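Siltbridge Snack Corner – Gallery
Search this site Search Go
April – by Oona Hyvönen

In April we arranged again the snack table at Siltbridge, on the second floor, room 228. My colleague Covadonga Bravo found a clear stand with steps, and I brought from home a basket and a cream-colored tray. We wanted that people can see the sweets at once and do not need to dig in a drawer.
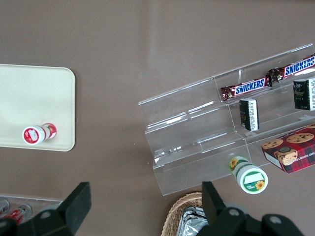
Snickers on the top step, the shortbread on the lowest. The small white-and-red bottle is still lying by the tray.

I like most the stand, because it is see-through and the wrappers give all the color. Between the steps there are small partitions, so the little black packets stay in their own places. The container with the sunflower did not get a step yet – Covadonga wants it in front, I would put it in the basket.

The table is open for everybody on our floor until 6 in the evening. If you take the last one of something, please write it on the paper at the door. More pictures will come when we have decided about the tray.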